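Measure your wrist camera's time offset before you believe anything else

Filed under: Perception, Tooling
Harish Marar

If your hand-eye calibration looks fine with the arm standing still and falls apart when it moves, somebody will tell you to recalibrate. I did that for most of August. I printed a bigger target, I printed a flatter target, I glued the target to glass. The calibration was fine the whole time. What I had was a camera stream and a joint stream whose clocks disagreed, and a driver that reported a time offset of zero with great confidence.

So I no longer believe timestamps that come out of a driver. This page is how I check them. It takes a short recording and one small script, and you don't need a target, a blinking LED or the paid sync module that Wellura would like to sell you. I tried the module. It may well do something. I couldn't measure what.

What you need

A camera fixed at the wrist or gripper. A robot whose joint positions you can log at a steady rate; mine come in at 200 Hz. A place to point the camera where there's plenty of texture. Python with numpy and OpenCV. Permission to move the arm quickly enough to matter, and a hand on the stop.

I use Skerside for logging, out of habit. Any logger will do as long as it writes down two times for each message: the stamp that the driver put in it and the time your own computer received it. If your logger keeps only one of them, find out which before you go on. The documentation may say. Check the source anyway.

Step 1. Log everything on one machine

Run the camera driver, the joint state reader and the logger on the same computer. If they have to live on separate computers you have a second problem, clock sync between hosts, and you should solve that first. Running a time daemon doesn't count as solving it. Look at what offset the daemon reports and whether it is still drifting.

Turn off anything else that subscribes to the images. A viewer window left open on the desktop was enough to change my numbers.

Step 2. Pick a joint and a motion

You want a motion that makes the whole image shift together. A wrist joint is usually best. Small angle, brisk, with the camera looking at something that doesn't move.

Do not use a clean sine wave. Every tutorial I found uses one, and it's a poor choice. A sine matches itself again one period later, and we're going to compare speeds, where the sign is gone, so it matches itself every half period. You get a row of equally good answers and the script happily picks one. Use uneven moves instead: short, long, pause, short, short, long. I generate mine from a random seed and keep the seed in the log.

Step 3. Look at what the camera sees

Before recording, park the arm at both ends of the motion and look at the picture with your own eyes. There are two things to worry about.

The first is the robot seeing itself. Parts that ride along with the camera don't shift in the image when the joint turns, so they pull your flow estimate toward zero. Fingers are the usual culprit. Other parts of the arm can be worse, since they move in ways that have little to do with the joint you're testing. Mask what you can.

The second is depth. Close up, a small motion makes a huge shift, and the tracker may lose it completely. Far away, you get mostly background and smaller shifts. Both can work, but you'll need different speeds.

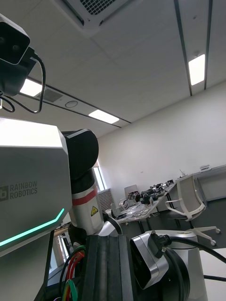
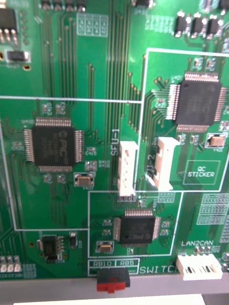
Wrist camera views. First: room and robot, with a gripper finger in the foreground. Second: circuit board up close, sharper toward the bottom.

With the first sort of view, I mask the finger and the housing next to it and use the background. I was tempted to keep the big lettering on the torso as a feature source, it has such lovely hard edges. But in a view like that the torso is a nearby surface and the far wall is a distant one, so they shift by different amounts. Mixing them makes the flow signal noisier. Choose one and mask the other.

With the board, people assume that more detail means better tracking. I'm not convinced. Rows of fine pins and parallel traces look alike from one to the next, and a tracker that slips over by one pin still reports a confident match. Slow the motion right down, use the sharper part of the image, and throw out points that don't agree with the general direction. For timing work I'd take the room view nearly every time. I only use the close one as a second opinion.

Step 4. Lock the camera settings

Auto exposure off. Auto gain off. Autofocus off, if you have it. Exposure time matters here because the stamp could refer to the start of exposure, the end, the end of readout, or the moment the driver got around to it. If the exposure wanders, the offset wanders too. Write down the exposure you used. If you change it later, measure again.

Step 5. Record

Start the logger, wait a moment with everything still, run the motion, wait again, stop. The still part at each end is useful: it tells you how noisy the flow is when nothing is moving.

My first recording had 793 frames in it. Check the gaps between frame stamps before you do anything clever. If there are large holes, you're dropping frames, and you should fix that before you blame the clocks. If the gaps are suspiciously perfect, the driver is likely making the stamps up from the nominal frame rate, in which case drop them and use receive time.

Step 6. Get two speed signals

For the camera, track corners from each frame to the next and take the median length of the motion vectors, divided by the time between the two frames. Stamp the result at the midpoint of the two frames. Forgetting the midpoint costs you half a frame, and it is the mistake I see most in other people's scripts. It was in mine as well, until Gunvor Engebretsen read it.

For the joint, take the difference in position, divide by the difference in time, take the absolute value, and use the midpoint there too. Don't use the velocity field your controller publishes until you know whether it has been filtered. Filters add delay, and you'd be measuring that delay and calling it the camera's.

Step 7. Find the shift

Put both signals on the same time grid and slide one over the other:

import numpy as np

def offset(t_cam, v_cam, t_joint, v_joint, rate=200):
 t0 = max(t_cam[0], t_joint[0])
 t1 = min(t_cam[-1], t_joint[-1])
 t = np.arange(t0, t1, 1 / rate)
 a = np.interp(t, t_cam, v_cam)
 b = np.interp(t, t_joint, v_joint)
 a = (a - a.mean()) / a.std()
 b = (b - b.mean()) / b.std()
 c = np.correlate(a, b, mode="full")
 lags = np.arange(-len(t) + 1, len(t)) / rate
 k = int(np.argmax(c))
 num = c[k - 1] - c[k + 1]
 den = c[k - 1] - 2 * c[k] + c[k + 1]
 return lags[k] + 0.5 * num / den / rate, lags, c

The lines with num and den fit a small parabola over the peak, so you aren't stuck with whole grid steps. A positive answer means the camera signal is late compared with the joint signal. The code will fall over if the peak is at the very end of the array. Good. A peak there means the recording is no use.

Step 8. Don't accept the number yet

Plot c against lags. You want one clear peak. If there are two of similar height, go back to step 2 and make the motion less regular.

Then do it again. I do 4 runs, each with a different seed, and restart the camera driver between them. Restarting matters more than repeating. My offset came out at 194 ms on the first run, and I was pleased with myself until the second run, when it had moved. Within a run it was stable, and after every driver restart it was something else. No constant in a config file is going to fix that. In my case the answer was to stop using the driver's stamps and use receive time with a measured delay, which does hold across restarts on my setup. Yours may behave differently, so measure it.

Last check: try another joint. The number should stay put. If it changes from one joint to the next, then some of what you're measuring is in the joint data, and the camera isn't the whole story.

Step 9. Apply it in one place

Subtract the offset where images enter your system and nowhere else. We once had it subtracted in the driver wrapper and again in the pose lookup, and things got worse in a way that looked exactly like a wrong sign. Hưng Khúc flipped the sign. It got a bit better. You can imagine how long we kept that.

After applying it, rerun steps 5 to 7 on the corrected stream. The result should be close to zero, and the spread over your runs is the figure to put in your notes. If all you have is a single run, write down that it was a single run.

What this doesn't tell you

It gives one offset for the whole image. If your camera has a rolling shutter, the top and bottom rows were exposed at different times, and the median hides that. You can run the script on the upper and lower halves separately and compare, which I've done, with results too noisy to publish.

It also says nothing about delay on the command side. An arm that lags its commands needs a different test, and I'd be wary of any tool that claims to sort out both from one recording. Grumlow claims this. Its demo data is a sine wave.

Comments

Vinh Lục
Does the receive time trick hold up under load? We have a planner eating most of the cores while the images come in.

Harish Marar
Probably not well. Record once with the planner running and once without, and compare the spread as well as the mean. If the spread grows, raise the priority of the camera process and repeat.

Kiều Phan
The division by zero when the robot hasn't moved (b.std() is 0) got me. I'd spent an hour on the flow code before I noticed the arm was still in simulation mode.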